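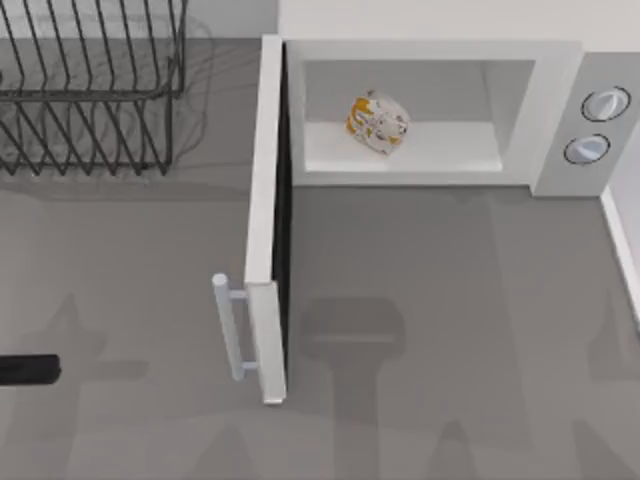

Limescale in the kitchen, and what to do with a mains pressure reading that won't stay put

I moved into a terraced house in Vurkcombe in October and the cold tap in the kitchen bangs whenever it is shut quickly. The noise is one hard knock followed by a shudder that runs along the wall towards the stairs. It happens with the washing machine too, when the inlet valve closes, but never with the bathroom taps upstairs. The pipe comes up behind the worktop, more or less under where a wire dish rack would go, like the black one on the grey counter at the top, so I would prefer not to take the worktop off unless there is no other way. I bought a screw-on gauge and put it on the outside tap. It reads 4 bar in the evening and nearer 6 in the early morning. The stopcock is fully open. Pipework is 15 mm copper as far as I can see, with a short length of plastic under the sink. There is also white scale on the tap outlet, which I have been removing with citric acid, and I don't know whether the two things are connected. Is this a pressure problem or a pipe fixing problem, and which should I deal with first?

Posted by tern_and_gable

Dehua Lu

It is water hammer, and you probably have both problems. When a valve shuts fast the moving column of water has to stop, and the pressure spike travels back along the pipe. If the pipe is clipped properly you hear a dull thud. If it is loose you hear the knock and then the shudder you describe.

Start with the cheap test. Close the stopcock by 2 full turns, run the kitchen tap and shut it as you normally do. If the knock is much weaker, flow speed is a large part of it. Leave the stopcock there for a few days and see whether the upstairs taps are still usable. This is a test and a stopgap. A stopcock left half closed for years tends to wear at the washer and start making noises of its own.

A proper cure for the high reading is a pressure reducing valve, fitted just after the stopcock and set to 3 bar. The morning figure is higher because fewer people are drawing water, so set the valve against that one and ignore the evening figure.

For the washing machine, fit a small arrestor between the service valve and the hose. They screw on by hand with a rubber washer. I used an Aksoy one in my last house in Liltlow and it has been quiet since — the knock from the machine went at once, the knock from the tap did not, as the arrestor was too far down the branch to help.

The scale is a separate matter. It comes from hard water and has no bearing on the bang, except that scale inside a ball valve can make it close badly. Check the loft tank if you have one.

marrowfat

Had this. Turned the stopcock down a bit, job done. Plumber wanted £200 to look at it.

oldcutlery

I agree with most of what Dehua Lu says but I would look at the clips before buying any valve. Horizontal 15 mm copper wants a clip every 1.2 m, and behind kitchen units it is common to find none at all. Take out the drawer unit nearest the sink, or the kickboard if the pipe runs low, and have someone open and shut the tap while you hold the pipe. If you can feel it jump, that is the place. Mine moved most where it went through the wall, so I packed the hole with felt lagging and added a clip on each side. The worktop stayed where it was.

Leave a little slack where the pipe goes through a joist. Hot pipes need room to expand, and one wedged tight will tick every time the heating comes on.

Also check the jumper in the kitchen tap if it is the old washer type. A loose one chatters and sounds very like hammer. New washers for the Zastholm pillar taps are the half inch size, and you want the flat ones, not the domed.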